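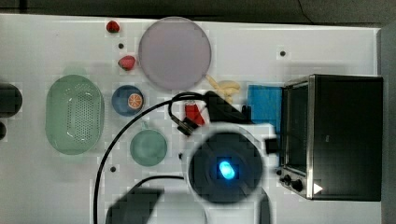
Colander, plate, bowl and cup with play food from the Brenumis Kitchen Set, Wernum Resource Library.

Product review: Brenumis Kitchen Set
Supplier: Ziner
Reviewed by: Etenesh Tekleab, Equipment Lending
Published: 2020-04-03

The Wernum Resource Library lends play and learning equipment to nurseries, family centres and therapy services. The Brenumis Kitchen Set was bought for the lending collection under catalogue number 3056 and was issued to borrowers for 24 weeks before this review was written.

The set combines tableware with play food. The tableware is close enough in shape to ordinary household items for children to use it in the same way as the things they know from home. The oval colander was the piece most often mentioned by borrowers. It is a translucent mint green with small holes in the base, and several settings used it for water play as well as for pretend cooking. The large plate, in a pale lavender pink, has a smooth flat centre and gives plenty of room for sorting and serving games. The dark blue bowl is small, and suits single pieces such as the orange slice.

The play food is less even in quality. The banana and the strawberries were recognised at once by the youngest children. The smaller strawberry is easily mislaid, and two borrowers returned the set without it. Replacements can be ordered singly from Ziner, although the minimum postal charge makes this poor value unless other parts are needed at the same time. 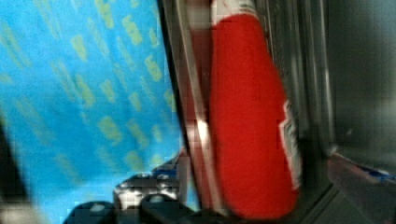

Cleaning was assessed separately by Tekle Sisay, who washed all pieces by hand after each loan and recorded any change in colour or surface. No fading was noted. The colander needs a brush, as food and sand collect in the holes and a cloth does not remove them. The cup dries slowly if left upright and should be stored upside down.

The storage bag supplied with the set is its weakest part. The drawstring failed on the third loan, and the library now issues the set in a lidded Buschmann box, bought for 15 pounds. Borrowers have found the box easier to check against the contents list on return.

The set is recommended for groups of up to four children. Larger groups will need a second plate and more food pieces. It is available for loan from August, and requests should be made through the usual booking form.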